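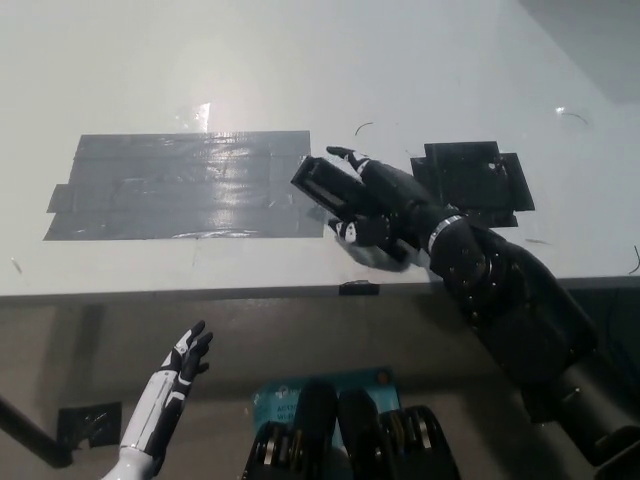
Tape patch on the table: keep it or strip it before the next batch?

solderpond
Hi all, long time since I started a thread here, so forgive the length. We're collecting teleop demos for a block placing task (black block, right hand, black square pad on a white table) and we have 327 episodes saved so far. My question is the gray duct tape to the left of the pad. I laid it down in strips early on because the bare table was giving us glare, and now I'm wondering if I've made things worse, because the tape is shiny too and wrinkles in its own way. Would you pull it up now, or leave it and keep going? I'd love to hear from anyone who has changed a table surface partway through a set.

mossy_gradient
Lovely to see a new thread from you! I'd leave it. We swapped a mat halfway through a drawer task at Arkbridge and the policy got very attached to which mat it was looking at. If the tape has been there for nearly all your episodes, it's part of the task now, wrinkles and streaks included.

tanagra9
I'm going to disagree, kindly I hope. A model that only works beside one patch of tape hasn't learned much about placing a block. I'd record 15 episodes with the tape gone, 15 with a matte cloth over it, and train on everything together. It's an afternoon's work and you'd know a lot more at the end of it.

What bothers me more is black on black. Black hand, black block, black pad, and the forearm passing over part of the pad from the head view. How is the policy supposed to find the corner of that thing?

solderpond
Fair point about the pad, and I've been avoiding it — it's layered black pieces and the outline isn't even straight. There is one small light mark near a corner that I suspect the network leans on more than it should. I could put a pale border around the whole thing, but then I'm changing two things at once, and I did promise myself I wouldn't do that again after the Kudeo mess in March.

mossy_gradient
Oh, the Kudeo mess. I still have the spreadsheet.

tanagra9, I do see where you're coming from, but 15 episodes against 327 is a drop in the bucket unless you weight them up. I've watched small add-on sets like that vanish completely in training.

hedus_fan
Popping in with a smaller thing. Where does the left hand rest during your episodes? Ours used to drift up into the head view, palm toward the table, and it sat in a different spot for every operator. We ended up giving everyone the same start pose and the replays got a good deal calmer.

solderpond
hedus_fan, you've caught me. It's up in the lower left with the fingers spread, and I never wrote down a pose for it. I'll add one to the operator sheet tonight.

tanagra9
Weight them up, then! That's a one-line change in the sampler.

solderpond
All right, I've read all of this twice over coffee and I think I'll try the bare-table episodes first, weighted, and leave the pad alone until those are trained. Original set stays as it is. I'll post the numbers either way, even if mossy_gradient gets to be right again.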